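Grorken opens its two-arm practice cell in Estville and shares the full setup routine

ESTVILLE — Grorken has finished setting up its newest two-arm robot cell at the Estville workshop, and we are publishing the complete setup and care routine along with it. The cell works with a small refrigerator, a white table and a handful of bottled drinks, and we could hardly be happier with how it has come together!

The job sounds small. Open the fridge door, keep it open, move bottles between the fridge and the table, and do it again. For two arms sharing one tight corner of floor it is a wonderful test, and it finds every loose screw and lazy setting in the machine. A fridge door swings on an arc and pushes back a little at the seal, so one arm has to stay with it while the other one does the carrying.

The cell is named Celport, after the street where our first workshop stood. Setup took 17 working days from bare floor to first full run, and nine of those went into placing things. We moved the table more often than we would like to admit. Too far from the fridge and the carrying arm had to stretch, which made its wrist shake. Too close and the door had no room to swing. The gap we settled on leaves a strip of bare floor between the table leg and the fridge, and it is now part of the written setup.

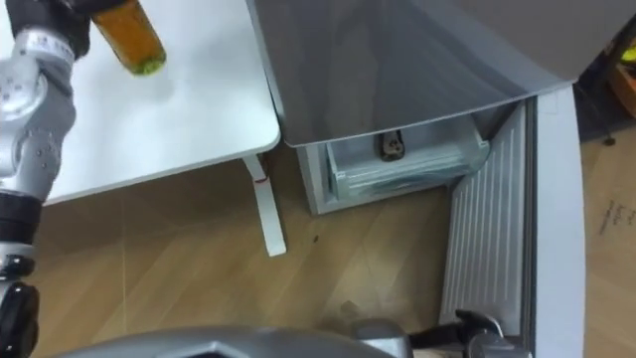

Door work gets its own section in the routine. The door arm is taught three holding points along the lower edge, and the operator picks one depending on how far the door needs to open. Grip force is set low at first and brought up in small steps until the door stays put when a person nudges it. We check this at the start of every shift, before a single bottle is moved, and again after lunch once the joints have warmed up.

Bottles come next. Caps are the tricky part, because a fingertip that lands slightly high will push on the cap and tip the whole bottle. Our operators begin each session with both hands meeting in front of the body, one low and one high, to see whether the two arms agree on where the same point in space is. If they don't, the wrist on the side that drifted is zeroed again and the check is repeated. It takes nearly nine minutes when everything is in order, and it has saved us whole afternoons.

During the shakedown period the cell made 608 bottle moves. The log shows where the trouble was, and most of it sat in one place: the thumb joint on the left hand, which had been tightened a touch too much at assembly. Backing it off cured the stiffness, and the joint is now inspected after every 200 moves. The inspection is simple enough to write on one page:

Power down and let both arms settle onto their rests.
Move each finger by hand through its full travel and feel for drag.
Look over the screws on the elbow covers and tighten any that have backed out.
Follow the wrist cable along its length and make sure it has slack at full bend.
Wipe the fingertips with a dry cloth. No cleaner on the grips.
Run the two-hand check again before going back to work.

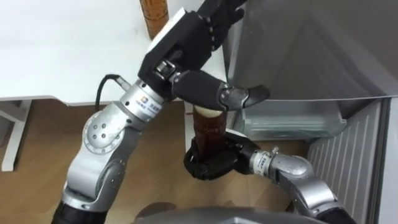

Cable slack deserves a few more words. A cable that looks fine with the arm at rest can pull tight when the wrist turns over to tilt a bottle, and a tight cable shows up as small position errors long before it fails. The routine asks the operator to test the cable in the most awkward pose the job calls for, with the hand turned well over. We learned that one the slow way, after two evenings spent hunting for a fault in the software.

The floor matters too. Grorken runs the cell on an ordinary wooden floor, and the routine includes a check that the table and fridge feet are on their marks, with a quick sweep underneath. A fridge that has crept by the width of a finger is enough to spoil a good door grip.

The routine was written together with Meireles, the repair shop that services our arms, and their bench notes on finger joints and elbow covers are included in full. They are plainly written, and a person new to the machine can follow them with the page in one hand and a hex key in the other. We love them.

The Celport setup and care routine is free to anyone who runs a similar cell. Printed copies are available at the Estville workshop front desk from December, and visitors are welcome to watch the morning checks, which start at 8:30 a.m. Workshops that try the routine and find a step that could be better are invited to send it in — the next revision is already open on the bench.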